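Folding laundry for the robot: tips for recording with hand-held grippers

Quick list, wrote this between batches. For anyone collecting cloth folding demos for the Verkero set, or your own.

Clear the table first. Whole table. A stray sock in the corner ends up in 200 episodes and the model thinks it matters.

Pinch at the corners, a finger's width in. Too close to the hem and it slips out halfway thru the lift. Thick towels, go in a bit more.

Lift, let it hang, hold for a beat. Then lay it down. Slow hands. If you'd feel silly moving that slow at home, speed is about right.
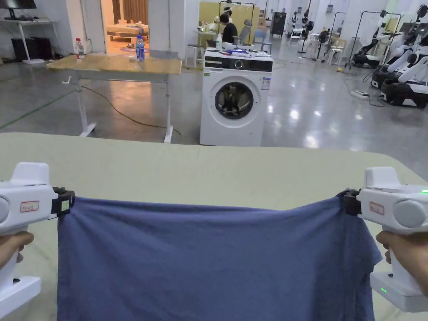

Musex

Both corners up, cloth spread between the jaws, wrinkles and all. Don't smooth it beforehand. Real laundry is creased and you want creases in the data.

Check the lights on both grippers before every batch. Lost a whole afternoon in August to one dead side.

Mix the pile. We rotate 6 items, dark and light, swap every 15 takes. Same blue cloth all day = a policy that folds one blue cloth.

Botched fold? Keep going and fix it, don't cut. Recoveries are worth having. Dropped it on the floor, bin the take.

Start messy. Crumpled, inside out, half off the table. Neat starts only teach neat starts.

Label the item right after the take, not at the end of the day. You will not remeber which gray towel was which.

Wrists get sore. Switch with somebody, or do the lighter stuff after lunch. Up to 900 takes a week is plenty for one pair of hands.

Socks next time, still fighting with those.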